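Mar 1, 2026

# Leseo announces "Prarosham", an animated series of 12 drawn years and one long winter

**The small animation studio Leseo will release its first full series in June. The publisher Trultano will bring out the original comic in English in the same month.**

Leseo is happy to announce that the animated series *Prarosham* is finished and will be shown from June on the studio's own site and in selected cinemas. The series is based on the comic of the same name by Veronica Mocanu, who also wrote the scripts and drew a large part of the backgrounds.

*Prarosham* tells the story of a mountain village where the same winter has stayed for one whole generation. The young people have never seen the grass. The old people remember it, but every one of them remembers it in a different way, and from these differences come most of the quarrels in the village. The main character, Ilinca, is a girl of fifteen who carries letters between the houses when the snow is too high for the others. In the first episode she receives a letter which is addressed to a house that does not exist anymore, and she decides to deliver it anyway.

The series has no great enemy and almost no fights. This was a wish of the author from the beginning.

"When I was young I read many adventure comics, and I loved them, but I was always more curious about the people who stayed at home," says Veronica Mocanu. "Who cooks for the hero's mother when he is away for three volumes? I wanted to stay in that kitchen. In *Prarosham* somebody does leave the village, in the second chapter, and the story does not follow him. We stay and we wait for his letters, as his family must do."

## From the comic to the screen

The comic appeared first in short parts, which Ms. Mocanu copied and stapled herself and sold at fairs. Later the parts were collected in 5 volumes. Readers who know them will find the order of the events a little changed. The story of the bell, which in the comic comes near the end, is now told in the third episode, and the two brothers from the mill have become a brother and a sister. The last chapter was kept as it was, with almost the same words.

In total the team made 3,887 drawings for the backgrounds and the main poses. All of them were done on paper with pencil and gray ink, and only after this were they scanned and colored. The color is used carefully – inside the houses it is warm, with much brown and yellow, and outside there is mostly white and blue. In the scenes where the old people tell about the summer, every storyteller has an own palette. The grandmother's summer is nearly orange. The teacher's summer is pale, and he is not sure about the color of the flowers, so they are left without color.

The work was done in the town of Enache, where Leseo has its rooms above a former bakery. The music was also recorded in the town. It is played on cello, small organ and a wooden flute, and there are long parts without any music at all. The studio asks the viewers to leave the sound on also in these parts, because the noise of the snow under the boots was recorded with much patience.

"I am not an animator by education, and the first months were difficult for me," says Ms. Mocanu. "On paper I can make a face in four lines, and the reader does the rest. In animation these four lines must also turn around and look back. The team taught me to draw the back of the head. Before this I think I avoided it for the whole comic."

## The English edition

Trultano will publish the comic in English as one thick book with soft cover. The translation is new and was made directly from the author's corrected text. The names of the people and the places are kept in their original form, and a short guide for the pronunciation is printed in the front. The lettering was done by hand, also for the letters which Ilinca carries, so every writer in the village has a different handwriting in English too.

The book contains 60 pages which were not in the earlier volumes. Part of them is a sketchbook with the first designs of the village, when it still had a railway station. The other part is a separate short story about the postman who did the work before Ilinca. It is not told in the series and can be read before or after it.

## Showings and practical information

- The series will be available from June with original voices and English subtitles. An English voice version is not planned at the moment.
- The first two episodes will be shown together in the cinema in Enache, in a hall with 67 seats. Ms. Mocanu will be present and will answer questions from the public after the showing.
- The series is suitable for viewers from ten years. One episode speaks about the death of an animal, and parents of sensitive children may want to know this in advance.
- The English book can be ordered from June at bookstores and comic shops, or directly from Trultano.

Journalists can ask for access to the first three episodes and for a digital copy of the book. Please write to the press office of Leseo and mention the name of your publication and the language in which you will write. Stills from the series can be used free of charge together with an article, with the credit "Leseo / Veronica Mocanu". We kindly ask you not to show pictures from the last episode before the release.

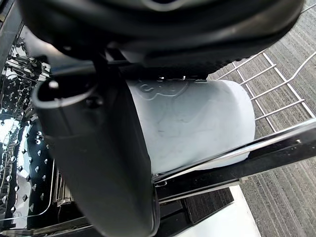

Requests for interviews with Ms. Mocanu are also received by the press office. She can speak in English or Romanian, and she prefers to get the questions in writing some days before the conversation.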